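Bed-Making Advice, Tested and Mostly Found Wanting

Killey Home Notes
June 14, 2024

Every spring somebody publishes a list of ways to make your bed "like a hotel," and every spring I read it, because I am weak. Hotels have white sheets, heavy mattresses that nobody sleeps on for long, and staff. I have a patterned bedspread, a fitted sheet with tired elastic, and two minutes before the coffee is ready.

I spent most of March trying the advice that keeps getting passed around. What follows is what I kept, what I dropped, and what I suspect was never tried by the person who wrote it down.

Hospital corners

The claim is that a tight hospital corner keeps the sheets in place all week. Mine lasted two nights. If you sleep hot or stick a foot out, you will kick the thing loose, corner or no corner. A flat sheet tucked in deep at the foot and left alone on the sides did just as well for me and took half the effort. If you like the look of the corners, fine, do them. Just don't expect them to hold you to anything.

Fold the spread back before you fix the sheet

This one I kept. Most people (me included, for years) tug the bedspread up over a rumpled sheet and then pat at the lumps. The lumps stay. Take the spread by a corner, lift it clear, and lay it back on itself so you can get at the sheet underneath. Smooth the sheet with a flat hand from the middle toward the side, then bring the spread down again.

Do one side, then walk around and do the other. Trying to do both from one side means leaning across the bed, which puts new wrinkles in the half you already did.

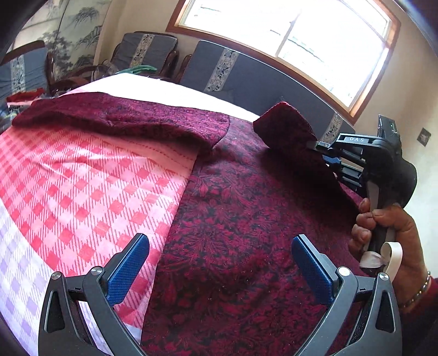

Reading time: 4 minutes

With a dark spread like the red and black one over the pink and white check, get hold of the corner itself. A pinch of fabric farther along the side drags the spread crooked, and on a busy swirled print you won't see that it's crooked until you are standing at the door. Check the edge, not the pattern. A print like that will hide almost anything.

Except lint. Dark fabric shows every white speck, and there is a whole pile of advice about this, nearly all of it bad.

Lint, and what I think of the cures

Dryer sheets: rubbed over the spread by hand, they moved the lint from one place to another. They also left a smell.

A damp rubber glove: works, slowly. Wipe in one direction and the lint rolls up into little worms you can pick off. On a textured weave you need to go over it more than once.

Sticky rollers: they work, and you will go through a lot of them. I used 18 sheets on one queen-size spread before I got bored. I also bought the Flirier reusable brush after seeing that it had over 3,000 good reviews. It did the job about as well as the rubber glove I already owned.

Shaking it outside: still the best first step, and free. Two people if you have them. Do it before you wash the spread, or the lint goes into the washer and comes back on everything else.

My own guess is that most of the lint comes from what you wash the spread with. Towels are the worst. I stopped putting them in together and the specks got fewer, though I also cleaned the dryer filter that week, so take it for what it's worth.

Matching sets

The Longo catalog would like you to believe that a sheet and a bedspread have to come out of the same box. One of their sets was 287 dollars when I looked. A checked sheet under a floral spread looks perfectly all right if they share a color, and most of the time the sheet is covered anyway. Spend the money on a second fitted sheet that fits.

"Air the bed for an hour"

I half believe this one. Leaving the covers folded back while you shower and eat does seem to make the bed feel fresher at night. Whether it needs a full hour, I doubt. I have seen twenty minutes, one hour and "all morning" recommended with equal confidence — which makes me think they are all guessing.

Throw pillows

No.

A reader in Kustthorpe wrote to ask about those clip-on straps that hold a fitted sheet to the mattress. I have a set on the guest bed now. One clip has already popped off, and I haven't found it.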